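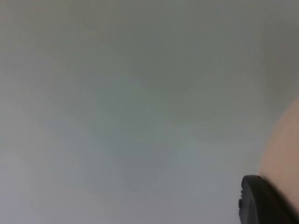 Catwood workroom open again, new grey tops and all

Apr 18, 2025

CATWOOD — The shared workroom on Losirent Street is back in use after a closure that ran longer than planned. New work surfaces, repainted walls, same sink. Doors open at 9 a.m. and the sign-up sheet for evening slots was filling up by lunch.

The room is used for sewing, book repair, gift wrapping in the winter, model kits, folding and sorting of every kind, and pretty much anything else that needs a big flat surface and decent light. It had 1,145 sign-ins last year. That figure comes from the paper book by the door, so people who walked past the book are not in it.

Old tops are gone. They were dark brown, scratched, and one had a burn the shape of an iron that regulars used as a landmark ("two down from the iron"). The replacements are a pale grey, smooth, no pattern. Walls have gone from yellow to a light grey in the same family, a bit cooler. Whole place looks bigger. It isn't, the floor plan hasn't changed by an inch.

"I wanted something you could lose a white thread on and still find it," said Zuleica Seixas, who runs the room and picked the color. "Pure white was awful. We had a sample of it here for a week and everybody was squinting."

She went through a stack of samples over the winter. The runner-up was a green that looked fine in the morning and like pond water after four o'clock. The grey does shift some during the day too, a little green or a little blue depending on where you stand, but she says people can live with that.

What it cost

The bill for the tops came to $2,634, delivery included. Paint, primer, rollers, edging and a new strip light over the back bench added $1,704. Both were paid out of room fees and the money left over from last September's fabric sale. No change to the hourly rate, Seixas said, at least not this year. The yearly pass stays where it is as well.

Dostness, the countertop shop out by the bus depot, cut and fitted the tops. Luzius Pichler did most of the fitting himself. He had planned on two days. It took five.

"The room's not square," Pichler said. "None of these old rooms are. You put a straight piece against that back wall and you can get your thumb in at one end." He ended up scribing the long bench to the wall in three sections and taking one of them back to the shop twice.

Then the paint. First coat went on and dried streaky over the old yellow, so the walls got primer after all, and then two more coats. That's where most of the delay came from, along with a wait for the strip light, wich arrived with the wrong bracket.

Twelve places, same as before

There are still 12 places to work. Earlier talk of squeezing in two more by the window was dropped when it became clear nobody at the end of the row would be able to push a chair back. The window end keeps its open floor for cutting out large pieces, and the rule about shoes there still applies — socks or slippers on the cutting mat, please.

Heriberto Henao had the first slot of the morning. He repairs atlases and other large books and says he'd been doing it on his bed for weeks.

"My back knows all about it," he said. He had three volumes with him and a bag of weights, and took the seat nearest the sink, which he said had always been his, sign-up sheet or no sign-up sheet.

He likes the new tops, mostly. Paper slides on them more than it did on the old ones. He put a sheet of blotter down and got on with it.

Others had the same thought about the sliding. Seixas is buying a few rolls of the rubbery drawer liner for anyone who wants it and will keep it in the tall cupboard. Ask if you can't find it. The tall cupboard has been rearranged.

Light and glare

The one real complaint on opening day was glare at the long bench from late afternoon on. Sun comes in low through the west window and bounces straight up off the tops. Ingrid Van Dusen, who quilts and had booked the full afternoon, moved seats twice.

"Up until three it's the best light in town," she said. "After that you're working inside a lamp."

A blind is on order. Ragab, the window place, measured up on opening day and expects to hang it within three weeks. Until then a bedsheet and clothes pegs, which did the job fine when tested. Anybody with a spare plain sheet, double or larger, can drop it off. No florals, said Seixas. She was asked if she meant it and she did.

Looking after the tops

Seixas has a short list up on the wall and read it out to everyone who came in. Worth repeating because the last set was ruined in under four years.

Irons go on the ironing board. Not on the table with a towel under it, not "just for a second." The board is new as well and has a proper cover.

Cutting only on a mat. There are six mats in the rack under the back bench, two of them large. Rotary cutters closed when you put them down.

Glue, dye and ink over newspaper or a plastic sheet. If some gets on the top, damp cloth right away, then tell someone. No scrubbing pads. Pichler was firm on this point: a scouring pad will leave a dull patch and the dull patch is there for good.

Hot drinks on the shelf by the door. Cold drinks too, for that matter, as of now.

No clamps without a scrap of wood or card under the jaw. Scraps are in the box beside the bin. If the box is empty the bin usually isnt.

Pencil comes off with an eraser. Ballpoint does not come off with anything the room owns.

Small things that changed

The peg rail has moved to the left of the door and is lower. Lockers are where they were, but numbers nine and ten have swapped locks after a mix-up during the painting, so if your key doesn't turn, try next door before forcing it.

Power outlets along the back wall all work again, including the one that didn't. The extension cords have been thrown out except for two.

The thread rack did not go back up. It's in a box for now, sorted by nobody, and Seixas would like an opinion on where it should hang before any more holes go in a freshly painted wall. Two people suggested the side of the tall cupboard. One suggested the ceiling.

The radio is back. So is the disagreement over the radio.

A few items turned up behind the old benches when they came out: four thimbles, a bone folder, a pair of reading glasses in a red case, one baby sock (finished, very neat), a library card from a long time ago, and a jar of buttons that had evidently been back there for years. All of it is in a tray on the windowsill until the end of the month. Henao claimed the bone folder. Van Dusen said one of the thimbles was hers and then wasn't sure.

What happened to the old tops

Two went to a garden center for potting benches. One was cut down for shelves in the hallway closet. The one with the iron mark was offered to anyone who wanted it, and three people did, so names went in a bowl. Osvaldo Coutinho, who teaches the beginners' hemming class, got it and has it in his garage on trestles.

He'll be back in the workroom with the class from next week, at the usual hour. Six spots, four taken already. Bring something to hem, pants or a curtain, and pins if you have them. Machines are provided but the old blue one is still out for a new belt and may not make it for the first session.

"We'll do the first night by hand," Coutinho said. "Everybody groans. Then they go home and do all the napkins."

Hours and booking

Open 9 a.m. to 6 p.m., with evening slots to 9 p.m. on class nights. Closed over the lunch hour for the first two weeks while the last of the edging gets glued down along the short bench; tape marks the part not to lean on. Book at the desk or by phone. The online form is down and has been, and a message left on it goes nowhere anyone has been able to find.

Passes that ran out during the closure will be honored for five extra weeks. Show the old card at the desk and it gets a stamp. Day visitors pay on the way in, cash or card.

Paint smell is nearly gone. Windows will be open a crack through the week, so bring a sweater if you're sitting at that end.

Correction to our earlier notice: the workroom entrance is on the Losirent Street side, up the two steps. The yard gate is for deliveries and stays locked.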